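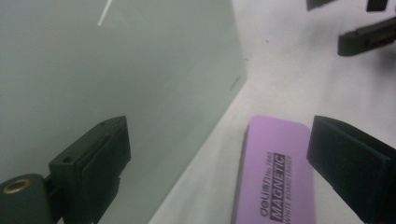

Wiping Bench Fault, August 2018
Dallevex, Nolalcombe site
Page put together by Liliana Orlandini

This page covers the gripper width fault on the wiping bench. It goes with the written report, which is longer and has the plots in it. If you only work on the bench now and then, this page should be enough.

The short version: one of the two hand-held Hukier grippers had been reporting the wrong jaw opening. Recordings made with it looked fine and were used to train the arm. The arm then closed too far on what it was holding, pushed the panel over, and chipped it. One person was standing inside the taped line when that happened. There were no injuries.

The job

The task is a simple one. An operator holds a gripper in each hand, stands a panel up on the white board, and wipes the marks off it. The marks are small. The grippers record where they are and how far open the jaws are, and the arm in the next bay is trained from those recordings. The eraser is a deli No.7840, the magnetic kind, in purple. It sits flat on the board at the start of a recording with its long side between the fingers, and the operator closes on it from both sides.

The eraser is soft enough to squeeze, and this matters for what follows. On a hard block the fingers stop where the block stops them, and a wrong reading shows up quickly as a width that makes no sense. On a soft one the fingers can keep going a little, so a range of widths all look reasonable.

What happened

Ramil Castillo was running the arm on the trained wipe. The first few tries were clean. On the next one the arm picked up the eraser, squeezed it visibly out of shape, and brought it against the panel at a slant. The eraser twisted in the fingers and the bare edge of one finger met the panel near the top. The panel tipped back and went off the table. The lower corner chipped on the rail.

Ramil hit the stop as the panel started to go. The arm stopped where it should have, within its normal distance, and held position. The stop circuit was tested afterward and passed. It isn't part of the fault.

The second person had stepped over the tape to move the spare panels out of the way. The arm was enabled at the time. That is covered under "Standing inside the line" further down, and it would be in the report even if the panel had stayed up.

Finding it

The first guess was the arm. We checked its finger force setting, its calibration, and the file it had loaded. All of them matched the setup sheet. Ramil then played back the training recordings next to the arm log and saw that the arm was doing what it had been shown. The recordings asked for a jaw opening 4 mm narrower than the eraser had ever been squeezed to by hand.

We then put both Hukier grippers on a gauge block. The left one read correctly at every size. The right one was off by the same 4 mm all the way through its travel. After it had been opened and closed hard a few times, it was off by a different amount.

With the cover removed, the cause was easy to see. The small magnet that the width sensor reads is held on its shaft by a set screw, and the screw had backed out far enough to let the magnet turn on the shaft. Each time the fingers closed hard, the magnet could slip a little. The software zeroes the reading once, when the gripper is plugged in, and doesn't look at it again. A gripper that slipped after plugging in would stay wrong until the cable was pulled.

The set screw was put in with no thread locker. The left gripper had thread locker on the same screw. Both came out of the Carbone workshop in the same batch, and the build sheet calls for it on both. Carbone has been told and has checked the rest of the batch.

At the bench

Two grippers at the table, each with its gray marker plate on top. The one on the left is closed on something purple held against the panel. The one on the right has its fingers open just above the board.
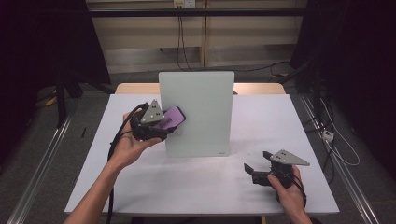

Can I still use the recordings made before the fault was found?

Only the ones made with the left gripper alone. Anything that used the right gripper has been moved out of the training folder, and it stays out even if the wipe looks good on playback.

Recordings affected

There are 41 recordings in the quarantine folder. They go back to the last time the right gripper was checked on the gauge block, which was the day it came back from the workshop. We can't tell from the files when the magnet began to slip. Some of them are probably good. We talked about correcting the widths by taking the offset back out, and decided against it, as the offset changed from one recording to the next and sometimes in the middle of one.

The position data in those files comes from the marker plates and was never in question. If you need it for something that doesn't use jaw width, ask Liliana for a copy. Don't take the files out of quarantine yourself. The training script picks up anything it finds in the main folder and doesn't ask.

The model trained on them has been withdrawn. It was loaded on the wiping arm only. Redoing the recordings and the training took almost 18 hours of bench time, most of it recording.

Repairs to the gripper

The right gripper was stripped down as far as the sensor board. The magnet was glued to the shaft with the adhesive named in the build sheet, and the set screw was replaced and locked. The finger pads were worn a little on the inside faces and were changed while it was apart. The left gripper was opened as well. Its screw was tight and it was closed up again with nothing changed.

Both were then run through 6 full sets on the gauge block, with hard closes between sets, and neither one moved. Both have been given a paint mark across the screw and the shaft. If the two halves of the paint mark don't line up, the gripper comes off the bench.

Gauge check before recording

Do this at the start of every session and again after lunch. Do it as well any time a gripper has been dropped or has been closed on something hard.

Plug in the gripper with the fingers fully closed and nothing between them.
Wait for the reading to settle at zero.
Close on the small gauge block and write down the width.
Close on the large gauge block and write down the width.
Open and close hard on nothing several times.
Repeat both blocks.
If any reading is out by more than the figure on the card, tag the gripper and put it on the shelf by the door.

Write the readings down even when they are good. The sheet is on the clipboard at the end of the bench. The recording software now asks for the two widths before it will start, and it won't accept the same pair copied from the session before.

There is also a new check at the end of every recording. The operator closes the fingers on nothing, and the software compares the result to zero. If it is out, the recording is saved to quarantine with a note. This has caught one bad file so far, and in that case the cause was a crumb of eraser felt between the pads.

Changes on the arm

The arm now has a lower limit on jaw opening while it is holding the eraser. If the trained motion asks for less than that, the arm stops and reports it. The limit should have been there from the start. The arm had a force limit, but it was set for hard parts from an earlier job and was too high to do anything here.

There is also a low stop behind the panel on the arm's table, so a panel that is pushed has something to lean on. It is bolted down. Please don't remove it to get a better angle for a camera.

Standing inside the line

The tape on the floor marks how far the arm can reach with something in its fingers. It also allows for a panel falling. Inside the line, the arm must be disabled and the key must be in your pocket. Moving the spare panels counts, and so does picking up an eraser.

On the day, the key was in the console and the arm was between tries, which looks the same as off from where the panels were stacked. The panels have been moved to the rack on the other side of the room. A light has been added over the arm that is on whenever the motors are enabled. If it is on, stay outside.

Recording with the hand-held grippers doesn't need the key. The arm bay must be clear before anyone at the recording table asks for a playback.

Still open

Carbone is changing the shaft so the magnet seats against a flat and can't turn even with the screw out. The first pair of those is due in September, and both current grippers will be swapped at that point.

The chipped panel is in the report box with the old set screw. The edge is sharp, so leave it in its sleeve.

Questions about the gauge check or the quarantine folder go to Liliana Orlandini. Anything about the arm, the key, or the light goes to Ramil Castillo.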